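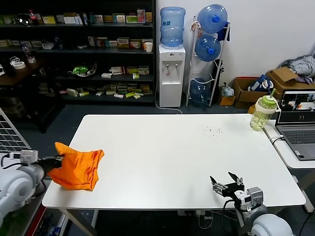
I bought the Pradanen hand vacuum in spring, after my old one stopped to hold its charge, and I waited with this review until I had used it for a whole season. My kitchen is small and we are five people who all eat at different hours, so somebody is always leaving something behind. A little scatter of dark crumbs or seeds on a white table, with a cloth bunched up at one end and a tumbler with a green straw at the far corner, is the kind of job I want such a machine for. I do not clean carpets with it, and I will not say anything about car seats, as I have no car.

The vacuum comes in a plain box with a charging cable, a flat nozzle, a round brush and one spare filter. There is no wall holder. My neighbour Mariann Szilágyi has the older model from Sistanus, and hers came with a holder and two screws, so I was a little disappointed. I keep mine standing on the shelf beside the bread bin. It stands well if the nozzle is taken off, otherwise it falls over when the fridge door is closed with force.

The first thing I tested was poppy seed. We bake a lot with it at home and it goes everywhere, also into the gap where the two halves of our table meet. With the flat nozzle the seeds were gone in one pass from the smooth surface. From the gap I needed three or four passes and in the end a toothpick. Bread crumbs are no problem. Dry rice makes a terrible noise in the container but it goes in. Flour I cannot recommend – it passes to the filter at once and the suction becomes weak until you wash it.

The filter must dry for 24 hours after washing, according to the booklet. I thought this was exaggerated and put it back the next morning. The vacuum then smelled like a wet dog for two weeks. Now I change between the two filters and it is fine.

About the battery I am less happy. On the low setting I get enough time for the table, the worktop and the floor under the chairs. On the high setting it stops before I reach the chairs. The number 2000 is printed large on the box, and Aranka Halász, who bought hers in the same shop, believed it was something to do with power. It is the capacity of the battery in milliamp hours. I think this should be written more clearly.

The container opens with a button on the side. The button is too near to the handle, and twice I have emptied everything back on the floor while I was carrying it to the bin. My daughter, who has smaller hands, has never done this.

I wrote to the seller to ask for a spare round brush, because the bristles bent after the summer guests. Wubit Habte from the customer service answered me in two days, very politely, and sent me the order number of the part. The brush costs 5 pounds and the postage almost the same.

Would I buy it again? For a table and a worktop, yes. For a person with a dog or a big floor, no, they should take something with a cord. I give it four stars. The fifth star is missing on account of the button.

Updated 2025-08-16: the new brush has arrived and it fits.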